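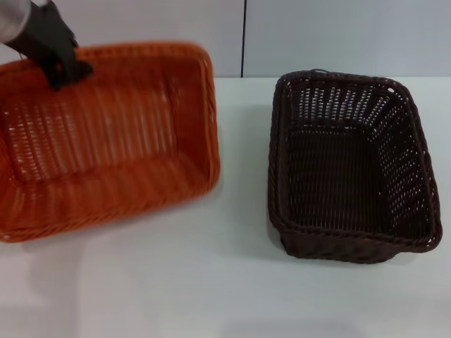

September 17, 2024
Basket runs, second block (rim grasp, Hamdan policy)

Very good day. I'm writing this up before I go home because I'll have lost half of it by morning.

Where we were: the policy trained on the January set could pick up baskets fine as long as they sat flat and square to the table. Turn one a bit and it went for the middle of the long side every time, closed, and dragged. Montserrat's idea was to stop giving it a grasp point at all and let it choose anywhere along the rim, then score each choice by how much the basket swings in the first part of the lift. I was doubtful (I said so, it's in the last entry, you can all go and read it) and I was wrong, and I'm delighted.

What we ran: 135 lifts on the white table, orange and brown wicker baskets, one target per lift and the other left standing as a distractor. Same start pose for the arm. The order of targets was shuffled by Ritus, so neither of us was picking the easy ones.

Result: 19 failures out of the 135. The old policy on the same shuffled list was failing so often that Tsz-kin stopped it part way and we agreed not to quote a number for it until somebody has the patience to run it to the end. That's probably me.

The thing I really want to get down is the corners! Given the freedom, it goes for corners a lot. I had assumed a corner was a bad place to hold a basket, because all the weight hangs off to one side and the whole thing tips. It does tip. But the rim curves there, and once the fingers are over the curve the basket can't slide along them the way it does on a straight side. So you get a big tilt, and then it just stays tilted and comes along with the arm. The old score punished tilt, so we had been teaching it to avoid the best grip on the object. Montserrat had the swing term looking at change in tilt, so a steady lean costs nothing. Lovely bit of thinking.

Failures, while I remember:

Most were on the brown one. The weave is more open and I think the depth comes back patchy where the table shows through the holes. The rim estimate then wanders down into the wall and the fingers arrive low. The orange has gaps too but much smaller ones, and the rim came out clean nearly every time I checked.

A few were the loop handle. If the brown basket is placed with the loop on the near side, the policy likes it as a target. Fair enough, it's a handle, I'd like it too. But it closes on half the loop and half the rim and then slips. Turned the other way round, with the loop at the far end, no trouble at all.

2 were my fault. I'd reset the basket too close to the table edge and the arm hit its limit before it got to the rim. Left in the count anyway.

Speed: we're lifting faster than we were in January and it hasn't hurt. The wrist images smear a bit during the lift, and I worried the swing score would suffer, but it's read from the joint torques and doesn't care what the camera sees. The part that does care is the check at the top (is it still holding the right basket?), so Tsz-kin put in a short pause before that check. Seems plenty.

Question from Tsz-kin that I couldn't answer: does the corner preference survive with something in the basket? An empty one can lean all it likes. Put oranges in it and a lean is a spill. We'd need the score to know about contents, or at least have a switch for it. Montserrat thinks the same network can do both if we show it loaded lifts. I think we'll need a separate term. Small bet placed, loser does the resets for a whole block.

Training data as it stands: 2,000 lifts in the Pinier store, all with empty baskets. No loaded ones yet. The copy on the Gelto machine is older and missing the swing values, please don't train from it (I did, for most of a morning).

To do
Rerun the old policy on the full shuffled list. Me.
Look at depth on the brown basket against a dark cloth, see if the patchiness goes. Montserrat.
Mask the loop, or else teach it to take the whole loop. I'd much prefer the second, it would be a great little demo.
Loaded lifts, starting with beanbags so nothing rolls off under the bench. Tsz-kin to find beanbags.
Save the torque traces from today with the shuffle list next to them. Done, they're in the block two folder.

Finger pads look fine, no wicker splinters this time. Next block uses the same pads so we can compare.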